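Gear assembly cell for an open day: how to set it up for visitors standing close?

Posted by Farah Ngau in Events and Demonstrations

We are showing one manipulator cell at our open day in September. The task is a planetary gear stage: a steel-colored disc with a center hole, three small gears on pins, then a sun gear lowered into the middle. The arm carries a parallel gripper with two slim fingers and a small camera at the wrist. Last year at Skolbridge I watched a similar cell stop six times in one afternoon, and the operator spent most of it with his back to the guests.

Cycle time is 70 seconds. Visitors come through in groups and get a short talk before the run. I would like to know whether to run the full assembly or only the sun gear insertion, and whether the wrist camera feed is worth putting on a monitor. Room lighting is overhead and cannot be dimmed. The controller is a Plelov unit with force sensing at the flange.

3 replies

Herman Tjoa

Run the insertion only. Have the three outer gears already on their pins and let the arm do the center one. It is the step people wait for, and the search motion while the teeth find each other is slow enough to follow from behind the barrier. We did 385 cycles over the course of our own open day at Vandby with this arrangement. Faults were nearly all at pickup, so use a molded nest for the loose gear and keep spare gears out of reach of children.

On the monitor: put it up, but check what the camera gives you first. Polished parts under overhead lamps go white, and reflections of the teeth show up on the disc face where a vision routine can take them for edges.
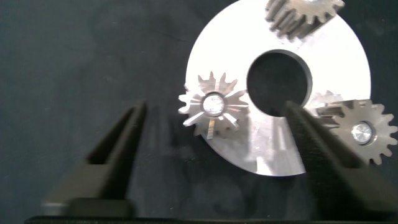

Can visitors press the start button themselves?

They can if the button only requests a cycle and the safety controller decides whether to allow it. Wire it as an ordinary input, keep the emergency stop on a separate circuit, and leave the operator an enable switch that has to be on before any request is accepted.

Fix the exposure manually. Auto exposure will hunt every time the fingers come close to the lens. A sheet of diffuser film under the nearest lamp helped us more than any software setting. Re-teach the pickup position after the cell has been moved into the hall, even if the base plate is pinned.

Ilham Pattinasarany

agree about the diffuser. also bring a second gripper finger set, we bent one in the first hour and that was the demo over

Rizal Latuheru

I would run the full assembly. 70 seconds is short enough for a group to watch, and with insertion alone somebody always asks how the other gears got there. If your talk is long, start the arm halfway through it.

Some settings from our cell, which uses an El Idrissi gripper, so treat them as a starting point:

Insertion speed at a quarter of the production value.
Spiral search, small radius, with a timeout that backs out and retries once.
Wrist rotation of up to one tooth pitch in each direction while pressing lightly.
After the second failure, park the arm above the part and light the amber lamp.

The last one matters at an event. A parked arm looks like a pause, and the operator can clear it without opening the teach pendant in front of everyone. Do you have a log of where the Skolbridge cell stopped?

Comment by Farah Ngau

No log, only what I saw. Four of the six were at pickup, which matches Herman's experience. I will build the nest and test both versions before deciding. Adi Tambunan is lending us the diffuser film.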